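Nisurmont 11 Tethered Party Balloon Kit
By Plornono Balloon Works 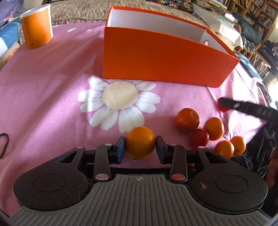
The Nisurmont 11 puts a big, bright balloon over your yard party and keeps it right where you want it. You get one balloon 11 feet across, a reel with 180 feet of braided line, a ground anchor and a patch kit, all in one carry bag. Unrolled, the balloon is huge, so spread a soft cloth under it first – an old pink one with a big white daisy will do nicely, as long as you've moved the oranges and other snacks off it! The skin is tough, but grit and twigs are hard on any balloon while it's lying flat.

We love how easy the new reel is. The handle folds in, the brake locks with one push, and even with gloves on you can bring the balloon down from full height in 5 minutes. The Seixas valve fits standard helium tanks (not included) and seals itself when you pull the hose.

Colors: Futora red, sky blue, lemon
Packed weight: 22 pounds
Use in: light wind, daylight only

Please read the booklet before your first launch. Keep well away from power lines and trees, check your local rules on tethered balloons, and never clip a person, a pet or a chair to the line. It's made for looking at – and it looks wonderful up there, especially in the late afternoon.

Spare line and extra patches ship separately. The lemon color is back in stock in September.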